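Ticket: Second two-arm table for Utau line - what to order, what to keep from the first one
Queue: Equipment planning
Opened by: Marietjie Hlongwane
Assigned to: Salamatu Yusuf
Priority: Normal
Status: Waiting for quote

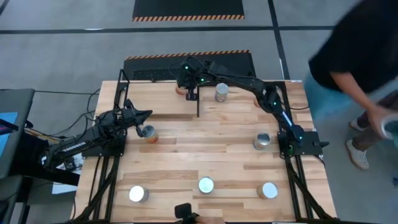
Attachment 1 - Table 1, can sorting, both arms over the top.

Marietjie Hlongwane wrote:

Hello Salamatu. I open this ticket for the purchase of a second table, same use as table 1. The sheet from Wernstead has one price line for "complete cell" and I cannot approve one line. Please split it so that we see the arms, the grippers, the frame, the top and the cables separately. Also I would like to know which problems from table 1 we will buy again if we order the same thing.

The budget for everything that is not an arm is 900. The arms are in a different budget and were approved in May. Please do not mix them, last time it took me a week to separate the invoices.

Salamatu Yusuf wrote:

I asked Wernstead for the split. Until they answer, this is my list of problems on table 1, from the log book and from asking the operators.

Cables. On the left side the bundle hangs from the arm down over the edge of the frame. It has been caught by a chair two times this year. I want a cable chain or at least a closed sleeve with clips.

Wooden top. It is the butcher-block type with knots and darker strips. For picking cans it works well and I have no complaint about strength. The vision people say the strips disturb them when the can has a tan or copper label. They ask for a plain gray top.

Right arm base. It is clamped to the side, about half way along. We had to tighten the clamp in May after the position moved. I would like a bolted plate.

Floor mats. The black mats with the orange and black border are good, please order the same kind.

Sidra Ansari wrote:

I am one of the vision people. A correction, please: we do not need a gray top. We need a top that is the same color everywhere. White is also possible but then the shiny can tops become more difficult, so gray is our first choice and plain wood is second. If the money is short, a sheet of matte film over the same wooden top is enough for us.

Salamatu Yusuf wrote:

Thank you Sidra. Then I change the request to: same wooden top, plus matte film. Vunwood can deliver the film for 163 including cutting.

Wernstead answered with the split. For the parts in this budget:
Frame, black aluminum profile, with rails left and right: 260
Film from Vunwood: 163
The wooden top, the mats and the cable sleeve are not priced yet. They say the bolted plate is "on request", which I think means they must draw it first.

Marietjie Hlongwane wrote:

This is much better to read. Two questions.

1. Do we need the rails on both sides? On table 1 the arms are mounted left and right, but the rails continue a long way toward the operator and I do not see what they carry there.

2. Who pays for the cans? I am serious, there was an invoice from Mathebula for drinks and it was put on equipment.

Keabetswe Oosthuizen wrote:

I can answer the rails, I work at this table most days. The long part gives us freedom to move the base when the task changes. For cans we do not move it. For the tray task we moved it two times. If you buy short rails the second table can only do cans - maybe this is fine, but it should be decided by somebody and not by the price.

One more point that is not on the list. The person who places the cans comes in from the right side, and must lean over the table next to the right arm base. It is tiring after one hour. If the second table can stand with free floor on the side where the cans are placed, please plan it so. It costs nothing if we mark the tape before delivery.

Salamatu Yusuf wrote:

I agree with Keabetswe, long rails stay. I added the floor position to the plan and will send the drawing to Silvia Urban for the tape.

Cans are consumables. I moved the Mathebula invoice to the Utau running costs.

Marietjie Hlongwane wrote:

Good. Please send me the price for the top, the mats, the sleeve and the plate. If the total stays under 900 I can sign without a meeting. The delivery time from Wernstead is 7 weeks, so I prefer not to wait for the plate drawing. We can order the clamp now and change it later, if Wernstead confirms in writing that the holes will fit.

Last update: October 28, 2018
Next action: Salamatu Yusuf, remaining prices and written confirmation about the holes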